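Do You Need a Faster External Drive? Probably Not Yet

Every fall the storage makers find a bigger number to print on the box. This year it's the Wurnlow portable drive, which promises to make your old one feel broken. I have my doubts.

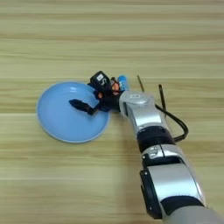

By Berenice Lozano | 11/24/25

The claim rests on a single test: one huge file, copied once, from a very fast computer. Few of us work that way. My photo folder is thousands of small files, and small files slow down every drive I've ever owned, at any price.

Then there's the port. If your laptop has an older USB socket, the drive will run at the speed of the socket. The Wurnlow box does mention this, in gray type, under the flap. I'd call that burying it.

I copied the same work folder to the Wurnlow and to my four-year-old Lekota. The new drive took 105 seconds. The old one took 358. Fine, that's a real gap, and video editors should care. I run that backup at night while I'm asleep.
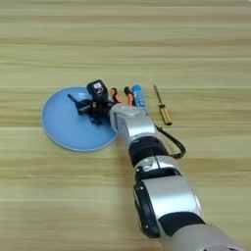
Heat is the other thing the ads skip. On a second long copy, started right after the first, the Wurnlow got warm enough that I moved it off my papers, and its speed dropped well below what I'd seen before. Cirilo Bermúdez, who edits this newsletter, got the same result on his own machine and was less polite about it.

Before you spend anything, check which port you have and try a better cable. If you still want the drive, wait for the December sales. I'd also like to see the 2 TB model tested by someone the company didn't pick.
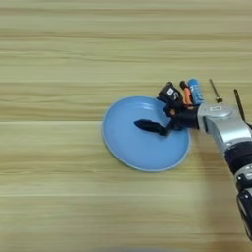

Light blue plate on a wooden tabletop.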